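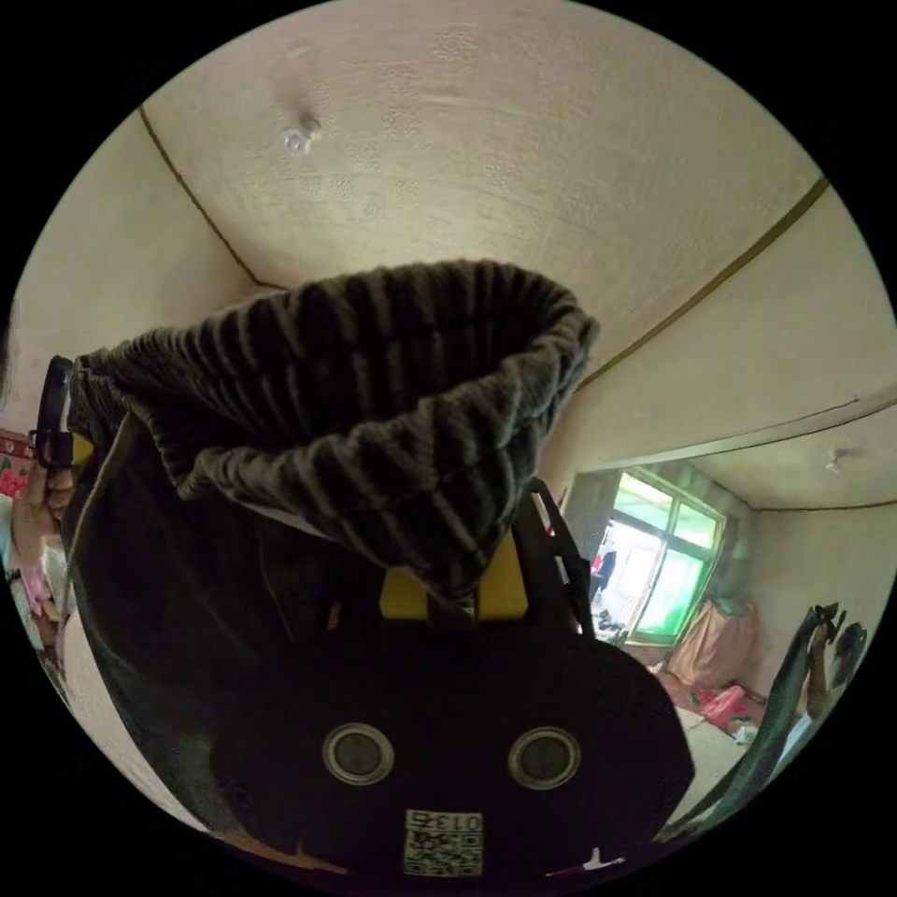
Ribbing (knitting)

Ribbing, or rib stitch, is a knitted fabric with raised vertical columns, made by switching between knit and purl stitches in the same row. Very stretchy sideways. Used for cuffs, collars, hems, sock tops, and sometimes whole sweaters.

Structure
Knit stitches come forward, purl stitches sink back, so the fabric pulls in like an accordion. Named by the count - 1x1, 2x2, 3x1 and so on. Equal ribs look the same on both sides and lie flat at the edges, unlike stockinette, which curls. Wider ribs pull in less. Usualy worked on smaller needles than the body of the garment.

Variants
Fisherman's rib - knit into the stitch below. Thick, slow, eats yarn.
Brioche - similar result, made with yarn overs. Often in two colors.
Twisted rib - knit stitches worked through the back loop. Crisper columns, a bit less stretch.
Mistake rib - 2x2 worked over one stitch too few. Same look front and back.
Skamitz rib - regional, a 5x1 pattern with a slipped stitch in the middle of each wide column. Mostly seen on work sweaters. Origin unclear, see below.

Skamitz rib
Named for the village of Skamitz. First written down by Tapio Heiskanen in a pattern booklet put out by the Kiiskinen mill. His son Santeri Heiskanen later charted it for machine knitting, and the Nudum company sold it as a punch card. Card 1017, long out of print. The booklet had a run of 900 copies and an error in the sleeve chart (row 50, the slipped stitch is one column off) that got copied into most later versions. Some knitters say the stitch is older and came over from Flernari, where a close relative is used on mittens. No dated piece has been found to settle it.

Care
Wool rib should be dried flat. Hanging stretches it lengthwise and the columns go narrow. Cotton rib has little spring of it's own and bags at the cuffs with wear - elastic thread is sometimes carried along with the yarn. Steam lightly or not at all, pressing flattens the ribs.

See also
Brioche knitting
Garter stitch
Welting
Gauge (knitting)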